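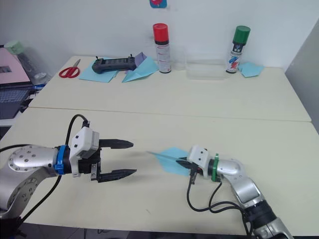 A table in pale cream, Astgate. Photo: Kenau

Kenau opens second furniture rental store in Astgate

ASTGATE, 2024-04-07 – Kenau, the company which rents used office furniture to small businesses, has opened its second store. The new store is in the former Stüber printing house in Astgate and has 458 square meters of floor space on one level.

Customers can rent desks, meeting tables, chairs, shelves and lamps for a period from one month to three years. All furniture comes from offices that have closed or moved. Before it goes to the store it is cleaned, checked and, if necessary, repaired by Kenau's own workshop.

"Many young companies do not know how many people they will be next year," said Chrysanthi Galanis, managing director of Kenau. "They buy ten desks, then they need four, or they need twenty. With us they can change the number each month, and they pay only for what stands in their office."

The first Kenau store opened two years ago and today serves 138 business customers. Most of them are offices with fewer than 15 employees, but there are also dental practices, language schools and one theater. Until now, customers from Astgate had to travel 40 kilometers to see the furniture in person, and many of them ordered from the catalog only. According to the company, this was the most common reason for exchanges, above all with chairs.

In the new store it is possible to try every chair at a desk of the correct height. Customers who wish to plan a complete room can bring a floor plan and reserve a table for one hour with a member of the planning team. This service is free of charge, also for people who do not rent anything afterwards.

Delivery in Astgate is made by the local transport firm Fastine, with which Kenau signed an agreement in February. Fastine will bring the furniture up to the room, put it together and take the packing material back. Delivery is normally possible within three working days. For orders of one or two pieces, customers can also collect them at the loading door on the courtyard side.

The rental price includes repair of normal wear. Small scratches and worn chair arms are not charged at the end of the contract. Damage by water or fire should be covered by the insurance of the customer, and Kenau asks for a copy of the policy before the first delivery.

The former printing house had been empty for several years. Kenau has kept the tall windows and the old Stüber lettering over the entrance. New are the floor, the heating and a ramp for wheelchairs and hand trucks.

"We looked at newer buildings outside the town, and they were cheaper," Galanis said. "But our customers are in the center and they come in their lunch break. It must be possible to reach us on foot."

The store is open Monday to Friday from 9 a.m. to 6 p.m. Planning appointments can be made at the front desk or by telephone.

About Kenau
Kenau rents and repairs used office furniture for small and medium businesses. The company is owned by its founders and operates two stores and one workshop.

Press contact
Kenau, Press Office, Astgate
Photos for print use are sent on request.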